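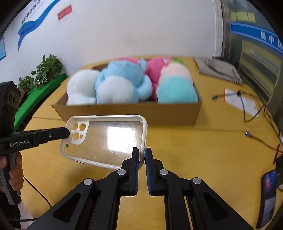 A white phone case with a clear, scratched back panel.

Brollville to collect used phone cases and small plastics at two sites
17 Dec 2018
By Nadja Kälin

Residents of Brollville will be able to drop off used phone cases, chargers, earphones and other small accessories at two collection points beginning in March, the town's waste office said.

The bins will be placed at the Ruchti recycling yard and in the entrance hall of the public library. Both sites will accept items free of charge during normal opening hours. The service is a trial and will run for seven months, after which the town council will decide whether to keep it.

Phone cases cannot go into the town's household recycling. Many are made from more than one material, with a soft rim bonded to a hard back, and the sorting line that handles household plastic is not set up to separate them. Most end up in the trash.

"People bring them to the yard already, and we have had to send them home again or point them to the general waste container," said Hannelore Strebel, who manages the Ruchti site. "They have kept a case in a drawer for years and they want it to go somewhere sensible."

The town has signed an agreement with Balo, a sorting and resale company, to pick up the material. Cases that can still be used will be cleaned and sold through secondhand shops. The rest will be taken apart by hand where possible. Hard plastic will be shredded and sold to manufacturers of crates and garden edging. Soft rubbery parts are harder to place, and the company said it would store them during the first part of the trial while it looks for a buyer.

Ravindra Solanki, operations manager at Balo, said cases in one piece are the most useful to the company, even when they are scratched or yellowed.

"Scratches do not matter to us if the case is going to be shredded," he said. "What slows us down is glue, glitter filling and metal rings. We will take those too, but we ask people to pull off the ring or the card holder first if they can."

Leather and cloth covers will not be accepted. Neither will loose batteries or power banks, which must still be handed to staff at the yard. Phones and tablets can be left at the Ruchti site only, where they are kept in a locked container. The library bin is not meant for devices, and the waste office asked residents to check that a case is empty before dropping it in.

The trial grew out of a petition by students at the secondary school, who asked the council last spring to put a collection box in the school hallway. The council turned down the school site, citing fire rules for hallways, but asked the waste office to look at other places. The library agreed to host a bin provided it was emptied often and did not block the stroller parking near the door.

Librarian Hermine Plattner said the bin will stand next to the return shelf for books. Her staff will not sort the contents, but will call the waste office when it is nearly full.

"We already have a box for old eyeglasses, and it has been very little work," she said.

The cost of the trial will be covered by the existing waste budget. Balo will not charge for pickup as long as each load weighs at least 40 pounds. Smaller loads will be brought to the yard by town truck and held there until the weight is reached. Income from resale will go to the company, and the town will receive a written report on what was collected and what became of it.

That arrangement drew questions at the last council meeting. Council member Heidrun Brunner said she supported the trial but wanted the report to cover the stored rubber parts as well as the plastic that was sold.

"If half of it is sitting in a warehouse at the end, we should know that before we vote to extend," she said.

Solanki said the company would include those figures. He added that Balo has been in talks with Clelline, a maker of floor mats, about using ground rubber from cases in its products. No contract has been signed.

The council approved the trial with two votes against. Both opponents said they would have preferred to see the same effort put into collecting plastic food containers, which make up a much larger share of household waste. The waste office said a separate proposal on food containers was being prepared and would be presented next year.

A leaflet listing accepted items will be mailed to all households together with the new garbage calendar. Copies will also be available at the library desk, at town hall and at the gate of the Ruchti yard. Businesses with larger amounts, such as repair shops and phone stores, are asked to contact the waste office in advance and should not use the public bins.

Residents who want to get rid of cases before the collection begins can keep them at home until then or ask at local secondhand shops, some of which take cases for recent phone models in good condition.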